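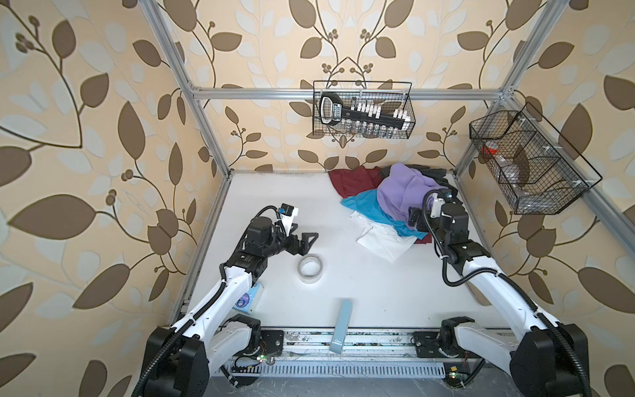 Bench corner, leaf wallpaper on three sides, tape out

Mending & Making Board > Workrooms > Wallpaper behind a work table: yes or no?

treadle_and_error wrote:
Oct 27, 2026
Right, opinions please, since I'm getting none at home that I can use. White table, leaves all round it, big brown ones on beige with curly stems and little berries. I chose the paper. I stood in Maluleke with the sample book for most of a lunch hour and I chose it. Now I sit down to unpick a seam and feel I'm being watched by a hedge.
Two wire baskets are up, one at the back for the bottles and the organiser, one on the right that is meant to be for everything else. I like the baskets. It's the paper I'm wobbling on. Keep it or paint over it?

Vetchling wrote:
Keep. You've got the pattern to meet in the middle of the back wall, and there are people on this board who couldn't do that with a spirit level and a priest.

oldbobbin87 wrote:
Paint. Plain, pale, boring. You can't judge a colour against that lot. I had roses in my last sewing room and every navy thread I bought for two years was black.

Vetchling wrote:
Were you perhaps buying black thread, Bobbin?

oldbobbin87 wrote:
I was buying it from a man in a market, so possibly.

treadle_and_error wrote:
Colour isn't the trouble, as it happens. What's on the table at the moment is a sky blue sports top sort of thing, and you could find that against any wallpaper in Europe. The trouble is the stitching. The fabric has all those tiny holes in it, the hem is a double row, and there are white ends dangling near it that I can't decide whether to snip or follow. I've been told firmly (by Johannes, who doesn't sew) to just pull one and see.

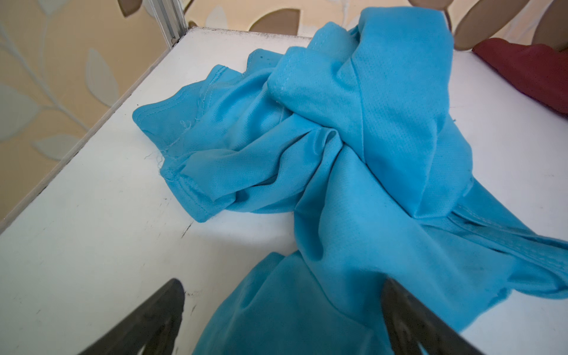 Re: DO NOT PULL ONE AND SEE

Štěpánka Kuruc wrote:
Sorry for shouting in the heading. Leave the ends alone until you know which row they belong to. Turn the hem over, find where the thread last goes into the fabric, and knot it off there. Ballpoint needle for mesh, and polyester thread.
On the wallpaper I have no view, except that Bobbin is wrong.

oldbobbin87 wrote:
Noted. I'd still snip them. It's a sports top, it has been sweated in, it isn't the Bayeux Tapestry.

Štěpánka Kuruc wrote:
And when the hem drops?

oldbobbin87 wrote:
Then she has a slightly longer sports top.

treadle_and_error wrote:
I've put the scissors down and I'm going with Štěpánka. Bobbin can have the hem if it drops.
Back to the room, though. The table bothers me more than the walls now I've been looking at both. It was lovely and white when it arrived and it has collected scuffs ever since, plus thin dark lines that look like pen or pencil.

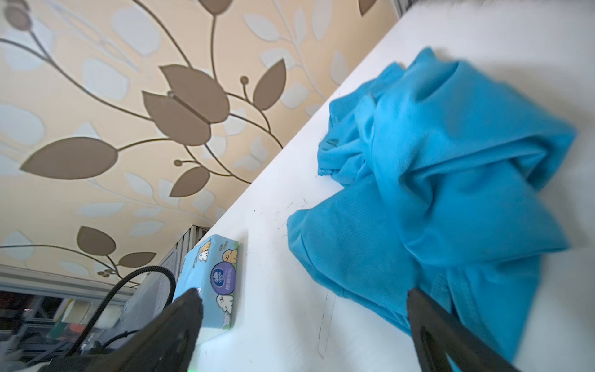 I've tried washing-up liquid and a damp cloth, then the Ornurex paste my sister swears by, and got a cleaner table with the same scribbles on it. There's a line of grime at the back as well, just where it meets the wall, and I can't scrub that properly without wetting the paper. So if I paint, I can scrub. That's one for Bobbin, annoyingly.

Vetchling wrote:
Old toothbrush, nearly dry, card slipped down behind to guard the paper. Don't hand him a win over a toothbrush.

J. Mokgethi wrote:
For the record I said pull one GENTLY.

oldbobbin87 wrote:
Or get a Dromurer mat, cut it to fit, and never look at the table again. Mine has been down since last November and I couldn't tell you what's under it.

Vetchling wrote:
That is the least reassuring thing you've ever posted.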